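The litter on the carpet is the easy part

A few years ago I gave up a job in hotel housekeeping, and I have never quite stopped cleaning hotel rooms. I still notice the hairs on the bath mat and the ring under the kettle. So when Sandbridge, the hotel on the ring road in Parkach where several of my old workmates are still employed, let it be known that robots would be helping on the second floor, I had more questions than the leaflet had answers.

The leaflet is worth a moment. It came from Tesfamariam, the firm supplying the machines, and it was handed out to the room attendants in the canteen. It had a list of promises. Attendants would be "freed from repetitive tasks". They would have "more time for the guest". The word "jobs" did not appear in it, and neither did the word "pay".

I have read leaflets like it before. When the hotel brought in the tablets that tell you which room to do next, we were promised they would save us walking. They did, for a week or two. After that the saved walking was turned into extra rooms, and the tablet began to show the supervisor how long each of us had spent behind each door. No one had lied to us, exactly. The time had been saved and somebody had kept it, and it was not the people pushing the trolleys.

At Sandbridge an attendant gets 30 minutes for a room where the guest has checked out. In that half hour she strips and makes the bed, cleans the bathroom, dusts, fills up the tea and coffee, vacuums, and picks up whatever has been left on the floor. The last of these is what the robot has been given to do.

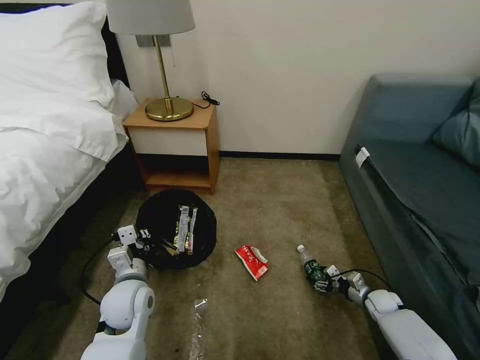

Ines Calloway

I don't want to be unfair to it. A water bottle is an awkward thing to pick up off a carpet, and the machine has got hold of one and has it off on its side in a proper grip. A crisp, clear wrapper that is nearly the colour of the floor would be a nuisance for anybody. I can see why engineers are proud of that sort of thing, and if I had built it I would be showing people too.

But look at it as someone who has done the job. There is a red packet on the carpet, a clear wrapper, a bottle, and a bin within easy reach by the nightstand. A room attendant would have the lot in one stoop on her way to the bed. The duvet is rumpled and hanging over the side, and that is where the real labour is. Bed-making is what wrecks your shoulders. Lifting the corner of a mattress, over and over through a shift, is what sent me to the doctor and in the end out of the trade. If you asked any attendant which part of the work she would hand over first, she would say the beds, and after the beds the bath. I never met one who would have said the wrappers.

It matters that nobody asked. The tasks that get automated first are the ones a machine can manage, and then a story is told afterwards about how these were the tasks that people hated. Picking up was, if anything, the easy bit. It was when you got your breath back. It was also when you learned what kind of guest you had, whether there might be glass under the bed, whether somebody had been ill and might need a knock on the door from the front desk.

Take that away and the day becomes all beds and baths. The leaflet calls this being freed. I would call it keeping the heavy part of the job and losing the light part, and I would like to see someone measure what it does to people's backs before the scheme goes any further than one floor.

Then there is the sum that will be done, because it always is. The hotel has 185 rooms. Shave 2 minutes off each for litter and you have a figure that looks splendid on a slide. What the slide leaves out is the time spent moving the machine from door to door, waiting for it, and going over the carpet after it to check. Those minutes don't vanish. They land on the attendant, and they have no line on the tablet.

The defenders have a fair point, and I'll give it to them. Hotels cannot find staff. Tovport, the sister hotel down by the harbour, advertised for attendants all through last March and filled hardly any of the posts. If nobody will do the work, they say, what harm is there in a robot doing it? My answer is that people did do the work, for years, and left when the rooms went up and the wages stayed where they were. I was one of them. A place that can afford to try out robots can afford to ask why its cleaners keep leaving.

I am not against the machines. If Tesfamariam builds one that can lift a mattress corner, I will go down to Parkach and cheer. I'd only want some things settled first, in writing. The room quota should stay where it is for as long as the trial lasts – and if it moves afterwards, it should move down. The time spent minding the robot should be paid and counted as work. And the attendants should have a say in which task it is set to next, as they are the only people in the building who know what the tasks weigh.

So far the management has offered a feedback box, which is in the canteen, next to the leaflets.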